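18/01/2022
Minutes taken by Reet Petrauskas

Station 2 parcel handling – fault review

Present: Valdis Lill (chair), Deepika Menon, Deividas Mockus, Reet Petrauskas (minutes). Apologies from Triin Krūmiņa, who was on the floor keeping the other line going and sent her remarks in writing. They have been shortened.

1. Previous minutes

Accepted. Deividas asked that "the robot sulked" be replaced with "the robot entered a protective stop." Agreed.

2. The fault

Deepika went through the log. On the afternoon in question the two-armed unit at Station 2 placed a mailer on the scanning platform, got a good read, and then failed to let go of it with the left hand. The right hand had already released and gone to its waiting position. The arm then carried out the rest of the transfer move with the bag still in its fingers, swung back for the next one, and pushed the bag into the crate it had come from. The system recorded this as a successful delivery. It did so 155 times before anyone looked at the belt and wondered why it was so tidy.

Valdis asked how a bag can be delivered 155 times. Deepika said it was several different bags, taking turns.

The release check works on finger motor current. With a stiff carton the current drops sharply when the hand opens. With a thin plastic mailer it hardly changes either way, and the threshold in the Puka control software had been set during commissioning, when everything we tested was a carton. Deividas confirmed that he set it. He also confirmed that he had written "revisit for soft bags" in the commissioning notes in May and had not revisited it. 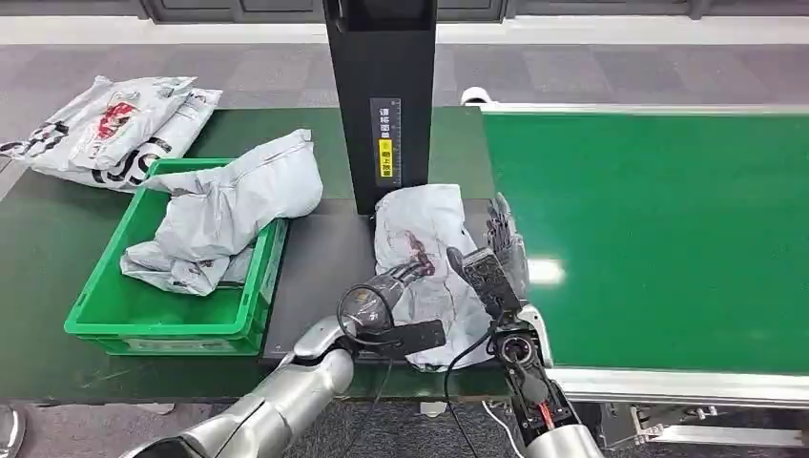 Deepika has replayed the sequence at quarter speed and believes a second thing is going on. When the bag is creased, a fold of plastic gets trapped between two fingers on the left hand, so that even a proper open command leaves it hanging. She got this to happen on demand with the softer Nondex mailers and could not get it to happen with the Zelley ones.

3. Safety matter

Less amusing. Triin's note says that an operator reached in to pull a stuck bag free while the unit was paused but not locked out. The pause timed out after 600 seconds, as designed, and the left arm resumed. The operator had stepped back by then and was not touched. Triin's full sentence on the subject of automatic resume has been kept out of the minutes at the chair's request.

Deividas said the timeout was put in so that the line would recover by itself over lunch. Valdis said lunch could look after itself. Automatic resume was turned off at Station 2 the same evening and stays off. Restart now needs a person at the panel and a clear work area.

There was some discussion of whether to call this a near miss. Reet pointed out that the form has a box for it. It will be called a near miss.

4. Parts

The finger pads on the left hand are worn and will be changed. Priedītis can supply them, minimum order 4000. We have two hands. Deepika will ask again, politely.

5. Actions

Deepika – add a platform weight check after each release, so that a bag still in the hand is not counted as delivered.
Deividas – new current threshold for soft bags, tested on both mailer types, with the notes from May open in front of him.
Triin – lockout refresher for both shifts before the unit runs again.
Valdis – near miss form, and a word with planning about the missing parcels, all of which have been found in the crate.

6. Any other business

Valdis asked whether the delivered count on the wall display could be corrected. It can, but the display only counts upward. Deepika to look into it.

Station 2 stays on manual until the first three actions are signed off. Next meeting when they are.

Corrections to Reet Petrauskas, minutes desk | © 2022 | Internal use | Back to top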